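Imell Planner, reviewed by Nighat Marwat

Imell is a motion planning package for two-armed mobile robots, supplied with its own simulator. Our laboratory assessed it over 200 simulated runs in household rooms, with up to 26 loose objects in each.

Installation was simple and the manual is clear. The planner handled crowded surfaces well, including those where small items lay against one another.

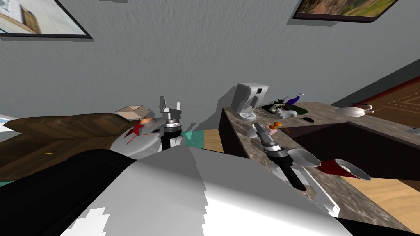 Arm coordination is the strongest part of the release. Each arm may be given its own speed limit, and a change to one does not force a new plan for the other. The log viewer is weaker — it slows noticeably past 2,000 entries, and its search tool ignores object names.

The wrist view is supplied at full detail, wall texture and shadows included, and may be saved at any step of a run.

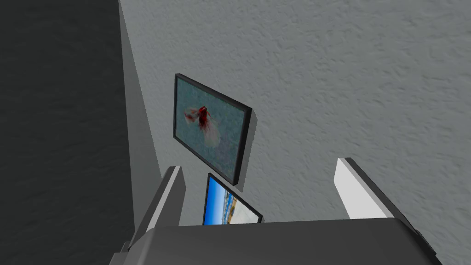
Wrist view in the Imell simulator, fingers open, with two framed pictures on the wall.

We recommend Imell for teaching and early testing. Groups that depend on long logs should wait for the next release, due in December.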